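Residence Life Help Desk
Ticket: Door card works on the main entrance but not on my suite (Barua Hall)
Status: Resolved
Opened by: Piroska Kerekes
Handled by: Nayeli Arango
Opened: Nov 21, 2023

Piroska Kerekes wrote:

Hi! I'm a first-year in Barua Hall and I'm having the weirdest time with my student card. It opens the front door of the building fine, it opens the laundry room, it pays for my lunch, and then I get upstairs and the reader on our suite door blinks red at me three times and that's it. My roommates' cards all work. I've been texting them to let me in like I'm a guest in my own room (they are being very nice about it, but one of them was asleep last night and I felt awful).

It worked fine from move-in until yesterday. The only thing I can think of is that I went to the card office to get my last name fixed, since it was spelled wrong on the old one, and they printed me a new card. I figured everything would move over with it.

Stuff I've tried so far: wiping the card, holding it flat, holding it sideways, taking it out of the phone case, and restarting the Trernix app and logging back in. In the app my room shows up under "My Places" but it has a gray dot next to it and everything else has a green one.

Nayeli Arango wrote:

Hi Piroska, sorry you've been stuck in the hallway! I looked you up and your housing assignment is correct on our side, so you haven't been moved or anything scary like that. Three blinks means the reader can see the card but doesn't have it on its list. When a card gets reprinted it gets a new number, and the building doors pick that up on their own. Suite doors run on Plamov, an older system, and it sometimes hangs on to the old number.

I just pushed your new card to the door. Please wait 15 minutes, then go tap the front entrance first and your suite door second. The order matters, the front reader is the one that writes the update onto your card. Let me know how it goes, and if you need to get in before then the front desk can let you in with a photo ID.

Piroska Kerekes wrote:

OK so I waited (I waited 20, to be safe) and did front door, then suite. Still three red blinks. I even went back down and did the whole thing again because I wasn't sure I'd held it there long enough the first time. Gray dot is still gray.

One thing that might matter, I also signed up for the open lab evenings over at the Brirnent building back in September, and that got added to my card as a separate thing. I had my new card with me there after dinner and it let me right in, so I know the card isn't dead. 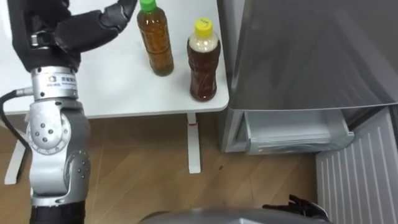
Open lab evening, Brirnent building

Also, do I need to give back the old card? It's still in my desk drawer. I didn't know if I was supposed to cut it up or what.

Nayeli Arango wrote:

Aha, the lab sign-up is a really useful clue, thank you for mentioning it! I went digging and you have two profiles in Plamov. One is under the old spelling of your name and has your suite on it. The other is under the correct spelling and has the lab on it. Your new card is hooked up to the second one, so when I pushed the update it went through perfectly happily, to the profile that doesn't have a bedroom.

I've merged the two and kept the correct spelling. I can't force the suite reader to refresh from my desk, but it does it by itself every hour on the hour. After the next one, please do the same front door, suite door routine.

And yes, please drop the old card in the slot at the card office. No need to cut it up, and there's no replacement fee on a name correction. If you see a charge for it on your account, reply here and I'll get it taken off.

Piroska Kerekes wrote:

GREEN LIGHT!! Green light on the door, green dot in the app. I made my roommate come out and watch me do it twice.

I checked the lab too and it's still listed under My Places, so nothing got lost in the merge. There was a charge on my account, but it has a line through it now, so I'm guessing somebody already got to that? I'll take the old card over tomorrow on my way to class.

Last question and then I'll leave you alone. Is my mailbox on the same system? The label on it still has the old spelling and my mom is about to send me a giant box of snacks.

Nayeli Arango wrote:

Yay, so glad you're back in! The line through the charge means it's been reversed, so you're all set there.

Mail is separate, but I sent the corrected spelling over to them and asked for a new label. Packages get sorted by box number first, so the snacks will find you either way. Just have your mom put the box number on the line right under your name.

Closing this one out. If the gray dot ever comes back, reply to this same ticket and it'll reopen with all the notes attached, so you won't have to explain it all over again.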